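Print this entry | E-mail this entry

Bench notebook, two-arm cell
10/10/2018
Entry by: R. Chaimongkol
Read by: C. Boonchu

Purpose of the day: go through the draft handling rules for the two-arm bench one by one with real parts on the table, and strike out any rule that cannot be checked by a person standing at the cell. The draft came over from the Lormont line in August and was written for single-arm stations. Several of its clauses assume a fixed nest and a guard door. We have neither on this bench.

Set-up as left by the Mahawong job. Same grippers, same jaw pads, controller settings restored from the saved file and compared against the printed sheet before power on. One difference found: the approach speed for the right arm had been left at the setting used for teaching. Put back to the sheet value, initialled.

Rule 1. One arm holds, the other waits open.
Wording in the draft is "the idle arm shall be parked". Parked is not defined anywhere. On a single-arm station it means the home position. On this bench, sending the idle arm home between every step adds a long move through the shared zone, and the shared zone is exactly what we want to keep moves out of. Proposed wording: the idle arm waits with jaws open, on its own side of the centre line, with its next approach already clear. Tried with the left arm holding.
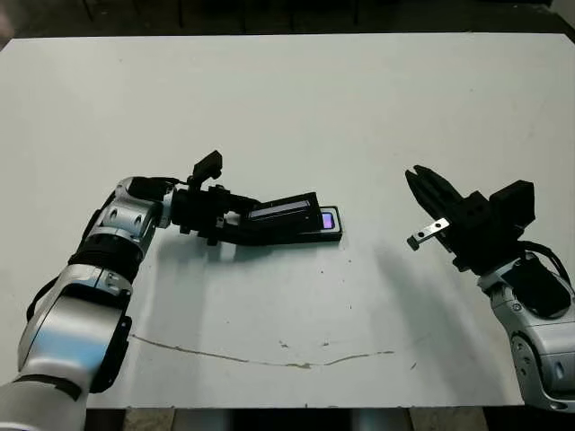
Does an idle arm need to be de-energised while the other one is carrying a part?
Only when a person is going to reach into the cell. In normal running the idle arm stays energised and holds position under monitoring, and a stop command must act on both arms together whichever one is moving. The draft should say this outright, as the single-arm text is silent on it.

Chalerm wants the centre line marked on the table. I would prefer it set in the controller as a boundary plane, with the mark as a reminder for people only. Agreed to write both in, with the controller boundary as the one that counts.

Rule 2. Grip force to be set by part, not by gripper.
No change to the intent. The draft gives one force limit per gripper model, which is how the Kemico housings came to be squeezed at the same setting as solid test blocks. Anything with a window, display or thin lid needs its own line in the part table, and the jaws must be placed on the rim or the long edges. Not across the window. Ceiling for windowed parts stays at 8 N until someone produces a measurement that supports more.

Note for the part table: add a column for "surface not to be touched". Free text is fine. The operator reads it before loading the program and signs.

Rule 3. Both arms working at once.
This took most of the morning. The draft forbids it. If we keep that, half the tasks on the list cannot be done on this bench at all, so it needs a condition in place of a ban. Text as it stands after three attempts:

3.1 Each arm works on a separate part, or both hold the same part under a program written and released for that purpose.
3.2 The arm holding a lifted part does not travel while the other arm's fingers are inside a tray or recess.
3.3 Minimum distance between the two grippers, including anything held, is 90 mm in shared-zone moves. Closer work only in a released program at reduced speed.
3.4 If either arm reports a lost grip, both stop. No automatic retry.

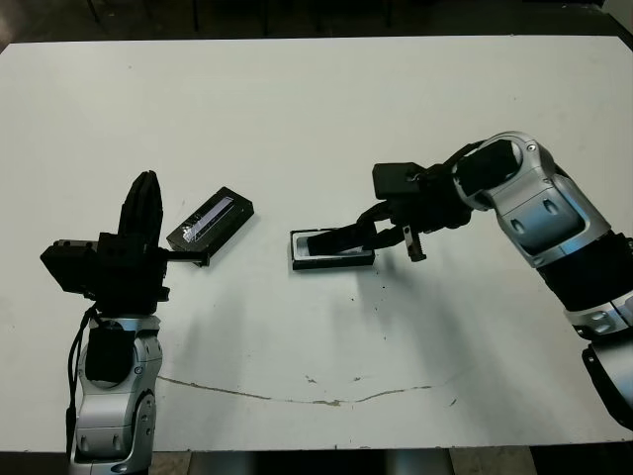 3.2 is the clause I expect people to complain about, as it costs cycle time. The argument for it is that a finger in a recess has only one safe way out, and it is the way it came in. If the other arm needs the space during that exit, the controller will resolve the conflict by path, and the path planner does not know there is a wall on each side of the finger. It knows the tray as a box. Until the tray models include the recess, 3.2 stays.

3.3 distance is measured from the outside of the held part. The Lormont draft measured from the flange, which gives a comfortable number on paper and ignores the part completely. Changed in the text and in the check sheet.

Also discussed: whether cables count as part of the arm envelope. Yes. Loops on the outer side of the wrist are to be included in the collision model at their widest. At present they are not modelled. Action on me.

Rule 4. Work surface.
Table to be wiped at start of shift and after any job that sheds material. Cracks and surface damage to be recorded on the bench sheet with position and length, and checked at each weekly inspection for growth. Damage is acceptable for handling work provided no part is set down across it and no height reference is taken on it. The bench top now has its own line on the sheet. The draft had nothing at all on surfaces, apart from one sentence about oil.

Height reference to be retaken if the top is moved, levelled or replaced. Skisteck supply a touch-off routine for this; their routine assumes one arm, so it is run twice, left then right, and the two results compared. Difference above the limit on the sheet means stop and find out why. Do not average them.

Rule 5. Set-down before hand-over.
Direct hand-over in the air is out for now. The holding arm brings the part to the table, the receiving arm waits open until the part is supported, and only then approaches. The holding arm releases after the receiving arm has confirmed grip. Slower, but a failed grip leaves the part on the table and not under it. Approach for the receiving arm to be along the long axis of the part where the part allows it.
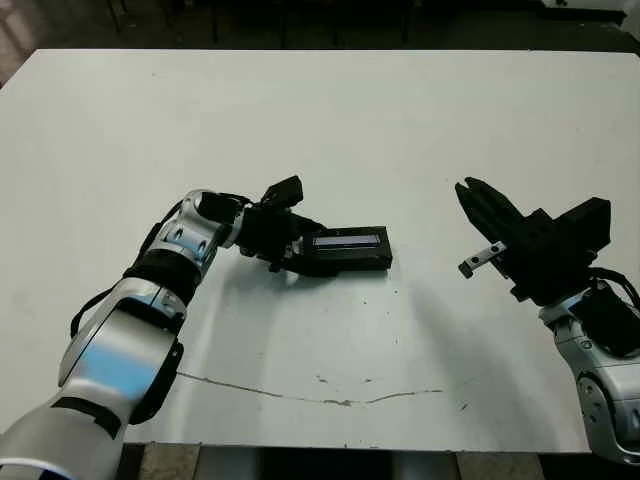
Rule 6. People at the bench

6.1 One named person per session has the stop pendant. The name goes on the sheet before power on. If that person leaves, motion stops.
6.2 No hands over the table while either arm is enabled. This includes picking up swarf, screws and dropped labels.
6.3 Visitors stand behind the line and do not hold the pendant.
6.4 Handling trials run for 2 hours at most before the pendant changes hands.

6.4 is new. No strong basis for the figure beyond the fact that attention drops and the afternoon entries in this book get shorter. Chalerm would rather tie it to number of cycles. Left open.

Left over

The draft refers to a risk assessment for the station. The one in the folder is for the old layout. A new one has to be done before any of the above is released; the rules do not replace it, and the cover page should say so in the first line. Check sheet is now 21 lines, too long for one side of paper. Try merging the two gripper inspection blocks.

Tray models with recess: ask Mahawong for the drawings again.

Comments

C. Boonchu: 3.4, agree on no automatic retry, but define lost grip. Jaw position past the closed limit, or force below threshold, or either? I would write either.

R. Chaimongkol: Either. Changed in the working copy.

Line 2 maintenance: Please keep the gripper blocks separate on the check sheet. We sign left and right on different days.

C. Boonchu: Noted. Then it goes on two sides.

Print this entry | E-mail this entry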